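Filed under: Home, Small Stuff, Play Food

Oct 16, 2023

Quick one, dinner is on. Been trying to get the play food sorted since September and finally narrowed it down. One cup, one square plate, a couple of little bits to serve. Black tabletop again — pale things show up so well on it. Sadia Gilani wanted the full tea set, all 11 pieces. No. Too much to put away.

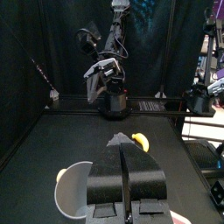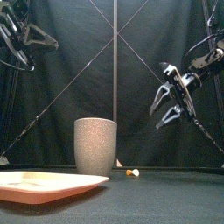
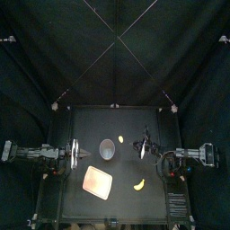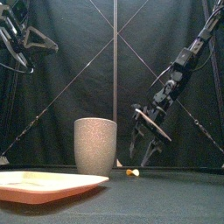
Cup on the black table, all four.

The banana is my favorite, obviously. Plate is a sort of pinky peach, goes with nothing, keeping it anyway. Still want 6 more plates the same if I can find them, Derek thinks there's a shop in Kunevville. Will try to get over ther next week. Rest of the box is going to Junaid's kids — must remember to wash it first.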